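News from the Pumholm toy shelf

Dear friends and neighbours,

Svitlana asked me to write for the newsletter something about the toy shelf, because many of you ask at the door when it is open and what happened to the number puzzles. So I write it down, and I ask your patience with my English, which is my third language.

The toy shelf at Pumholm is now in its second year. For those who are new, it works as a small library. You come with your child, you choose up to 3 toys, you write your name in the green book and you bring them back after 2 weeks. It doesn't cost anything. If a toy comes back broken we are not angry, please only tell us, so we can put it in the repair basket and not on the shelf. Last winter a wooden train went home with four different families with the same missing wheel, and every family thought they had lost it.

In November we will change how the toys are kept. Until now everything was together in the large bins, and a child who wanted one animal had to empty the full bin on the floor to find it. Many parents told me this is the favourite part of the child. I believe it, but for the person who closes the room it is not the favourite part! From now on we will have the toys sorted by the way you play with them: the ones for building in one place, the ones for pretend play in another, and the puzzles by themselves near the window, in flat boxes with the lid.

The puzzles are my biggest worry, I must say. We have several sets in foam where each animal carries a number, and the child learns to put them in order. They are very loved, especially the owl. It is blue, with yellow ears and big round eyes, and the number 4 on a white patch. When I was a child in my country we had something similar made from cardboard, and my grandmother sewed a small bag for the pieces so that we would not lose them. We lost them anyway.

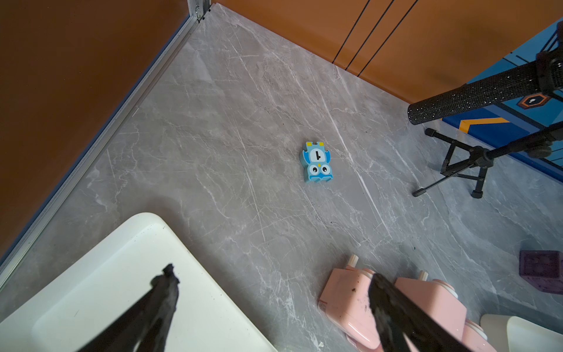

A number puzzle is not like the blocks. If you lose one block you build a smaller tower and all is fine, but if you lose the 4, the child counts one, two, three, five, and then looks at you as if you have done something wrong. For this reason I ask every family to count the pieces before they put the puzzle back in the box. It takes one minute, and small children like to do it with you. My neighbour's daughter says good night to each animal when it goes in, and I have started to do the same when I am alone in the room.

If you have at home a piece that doesn't belong to you, please look under the sofa and in the pockets of the winter coats, and bring it back. We will have a dish on the table beside the door for these pieces. You don't need to explain anything or to write your name, just leave it in the dish.

Some words about cleaning. Pauline Gosling wrote a page of instructions which hangs now inside the cupboard, and I repeat the most important part. Foam pieces should be wiped with a soft cloth, warm water and a little dish soap, and then dried flat on a towel. Please don't put them in the dishwasher. One set came back to us in a shape like potato chips and we could not make it flat again, even under the dictionaries. Plastic toys can be washed in the sink with an old toothbrush for the corners where the colour becomes dark from many hands. Toys with batteries only with a damp cloth, please, and take the batteries out before.

About donations, we are very grateful, and also we are a little bit full. At this moment we do not need more stuffed animals. We would be happy to receive:

puzzles with all the pieces, for ages 2 to 5
building blocks of any colour, also if the set is not complete
doll clothes and small blankets
a shallow tray or two, with a high rim, for sorting

Etenesh Yimer will take donations at the side door on the mornings when the shelf is open. If you come when it is closed, please don't leave the bags outside. In September it rained on two bags of books and we had to throw them in the recycling, which made me sad for the whole day.

Our next sorting morning is Mon 19 October, beginning after the school drop-off. We will empty the bins, match the puzzles and write the new labels. Yevhen Yatsenko has promised to bring his label machine, and there will be coffee and a cake with plums. Children are welcome and there will be a rug for them in the corner, with some toys which are already sorted and may be unsorted again. If you can stay only half an hour, it's still a help. It is good to bring an apron or to wear an old shirt, as the bottoms of the bins are dusty.

If you have questions, you find me in the room on most mornings, or you can leave a note in the green book and I will answer on the next page.

With warm greetings,
Despina Voicu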